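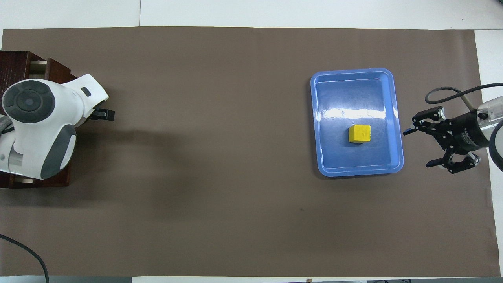
Figure 4. Tray and cube on the mat, with one arm to each side.

Section 4: Setting up the two-arm handoff on your Plirkorar kit

I wrote this part after setting up the kit on my own bench more times than I'd like to admit, so it follows the order that worked for me (the quick card in the box goes a little differently, and either one will get you there). By now both arms should be bolted down, powered, and showing up in the Trinon control program. If one of them is missing from the list, go back to Section 3 and sort that out first.

You'll need the mat, the tray, one cube, and a tape measure. Give yourself a free hour the first time!

4.1 Lay out the mat and tray

1. Turn on the overhead light you plan to work under and leave it on. The cube finder learns whatever light you give it.

2. Roll the mat out between the two arms and smooth it from the middle toward the edges. Corners like to lift. I leave a heavy book on mine overnight and that mostly cures it.

3. Set the blue tray on the mat, nearer to the arm with the black two-finger gripper. I go with 39 centimeters from the base of that arm to the middle of the tray. Closer than 33 and the wrist has to fold up in a way it really doesn't enjoy.

4. Drop a yellow cube in the tray. Anywhere on the flat bottom is fine, but keep it off the sloping sides for now.

5. Clear everything else away. Coffee, phone, stray screws, all of it.

Note: Shiny streaks from the light on the inside of the tray are normal and the finder copes with them pretty well. If it keeps losing the cube, turn the tray a bit or slide the cube over to a duller patch before you start fiddling with the settings.

Caution: Look over your cables before anything moves. A cable lying across the mat is okay as long as neither arm can reach it, and the loop at the gripper needs enough slack for a full turn of the wrist. I pulled a connector loose in my first week and spent an evening looking for the fault.

4.2 Teach the arms where things are

6. In the Trinon program, open Workspace and pick Two Arms, Facing.

7. Choose the left arm and press Free. It goes limp -- slowly, but it does go limp -- so have a hand under it before you press.

8. Guide its tip to a spot over the middle of the mat and press Save Point. Name it "meet left."

9. Press Hold, then let go. Wait for the click.

10. Do the same with the right arm and call that point "meet right." Leave a hand's width between the two tips. You can close the gap later.

11. Save one more point for the right arm, straight above the tray, and name it "over tray."

Note: Names are case sensitive. "Meet left" and "meet left" are two different points as far as the program is concerned, and yes, I found that out the slow way.

4.3 First slow run

12. Set the speed to 4 percent. I know, it's like watching paint dry, but please do it anyway.

13. Press Find. A box should show up around the cube on your screen. If it lands on a speck on the mat instead, wipe the mat and press Find again.

14. Keep one hand by the stop button and press Run Once.

15. Watch the lower finger as the gripper comes down over the rim of the tray. If it looks like it's going to touch, stop, raise "over tray" by a centimeter, and go again.

16. When you get three clean runs in a row, bring the speed up a little at a time.

Caution: Keep your hands out from between the two arms whenever a run is going, even at the slowest speed. Press stop first, then reach in.

4.4 Odds and ends

The finger pads are rated for 3000 grips. The program keeps count for you under Service, and you can order new ones through Dudek (ask for the flat kind). If you bought the Jamine add-on, skip ahead to Section 6 before you save any more points, because its installer clears the list.

Settings in this section were checked against the program version dated 6/24/20. Newer versions may move the Find button to the top bar.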